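6 min read

Notes from the Dirance open house: can a machine tidy a room yet?

Got in at 9 after a bad transfer, typing most of this up on the train back so forgive the state of it. Dirance opens its building to the public once a year, in April, and I've wanted to go for ages. Old carpet warehouse behind the rail yard. Free entry, paper badge, coffee in an urn. 44 of us on the morning slot, split in two groups, I was in the second.

The question I went with was the one my sister asks me every time I come back from one of these. Will it pick up after the kids. She has three. She is not interested in factory arms.

First stop: the towel bench

Two arms bolted to a table, a pile of hand towels between them. Fold, fold, flip, onto the stack. Pretty good! The one I timed took just under a minute and came out squarer than mine do. Then a visitor asked if they could throw in a T-shirt and the guide said sure, and the arms picked it up by a sleeve, put it down, picked it up by the same sleeve, put it down. We watched that for a while. Guide let it go on, which I liked. At the trade fair last fall somebody would have hit the stop button and started talking about the roadmap.

She said towels are a solved problem "on this table, in this light." Wrote that down because it's the most useful thing I heard before lunch.

Second stop: shelves

A shop aisle, full size, set up by Visser, who rent half the floor and do store restocking. Wheeled base, one arm, suction cup. It fronts cans and boxes, pulls them to the edge so the shelf looks full. Boxes fine. Cans fine. Bags of chips, no. The cup gets hold of the bag and the bag just sags and peels off. They have a second tool with fingers for that, and it works when the bag stands up on its own, and on a real shelf half of them have slumped.

Asked how many products it knows. 1232 in the current list. Asked what happens with number 1233. Someone walks over and does it by hand, he said, no embarassment at all. Fair enough. A night crew member could beat it easily on speed but it doesn't take breaks and the store is shut anyway, so maybe speed is the wrong thing to look at. My group was split on this. One man who used to manage a grocery store said the fronting is the job everybody hates and he'd have taken it at half the pace.

Third stop: the bedroom chores

The one I came for. Dirance's view is that homes are hard for dull reasons. Floors have rugs on them. Stuff gets left half under other stuff. Wrappers. The project is called Hornoris and the short version is that people do the tidying themselves, in lived-in rooms, holding the same type of gripper a robot would have, and the software learns from that. No arm, no base. Just a person working with two fingers where they'd normally have five, which slows you down a lot more than you would think.

Trash and floor clutter is the part they're furthest along with. A wrapper is a nasty object for a gripper. Weighs nothing, changes shape when you touch it, shiny. Pinch too high and you've got a corner of it, pinch too low and you're scraping the rug. Ridged pads help, the guide said, the smooth ones they had before kept letting foil slide out.

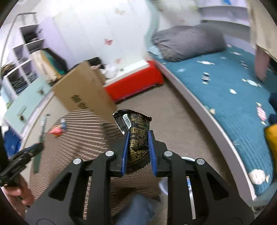

Trying it ourselves

They let us have a go with the hand-held ones, in a mock-up corner off the main hall, ten minutes each. Squeeze to close, let go to open. I did okay with a sock. A paper cup, crushed it. A candy wrapper took me four tries and I was sweating, and I'm a grown man with a thumb. There's a delay in your own head, you keep wanting to feel the thing and you can't feel it, you have to look. Woman next to me was much better, she said she does nails for a living.

After that I stopped laughing at the towel bench.

Numbers they gave us, for anyone who wants them. 1000 tidy-ups of a floor recorded so far, from small pick-up jobs to whole rooms. 6 kinds of job on the list: floor trash, toys into a bin, clothes off the floor, bed making, wiping a table, loading a dishwasher. Only the first two get tested on an actual robot every week. Bed making is way down the line. Dishwasher they wouldn't show, "next year."

I asked what counts as a pass and got a good answer for once. The thing has to end up where it belongs and nothing else gets knocked over or dragged along. So if it picks the wrapper up and takes a doll's shoe with it, that's a fail. They didn't have a pass rate to hand out, or had one and didn't want to. I pushed a bit. Guide said it depends a great deal on whether the robot has seen the room before. In a new room it's "humbling".

Odds and ends

- Noise. The Visser base whines. You would not want that in a house with a baby asleep.
- Nothing on the tour climbed a step. One tall rug edge stopped the test base dead, and they had taped it down by the time our group came back round.
- Deciding is harder than grabbing, apparently. Is that box trash or is it a garage for toy cars? Several of us had opinions.
- Drukham make the finger pads and had a small stand by the exit, with a tray of them to handle. Softer than I expected. Sticker price not on display.
- Lunch was sandwiches. Plenty of them. A robot was supposed to hand out the napkins and was out of order.

So, for my sister

No. Not this year and I'd be surprised by next. If all the kids owned was hand towels she'd be in luck. For a shop with square boxes and an empty building overnight I can see it being worth the money already, or close to. For a kid's bedroom it's still people teaching it, one wrapper at a time, and the robot side is running well behind the people side.

Would go again though. Good tour, straight answers, guide never once said the word revolution. Parking is tight so take the train, and get the morning slot, the afternoon lot were lined up to teh gate when we left. Bring a sweater, the warehouse isn't heated.

If anyone got into the upstairs part (we were told it was closed to our group) let me know what's up there.

Contact | Copyright, all notes my own | Back to top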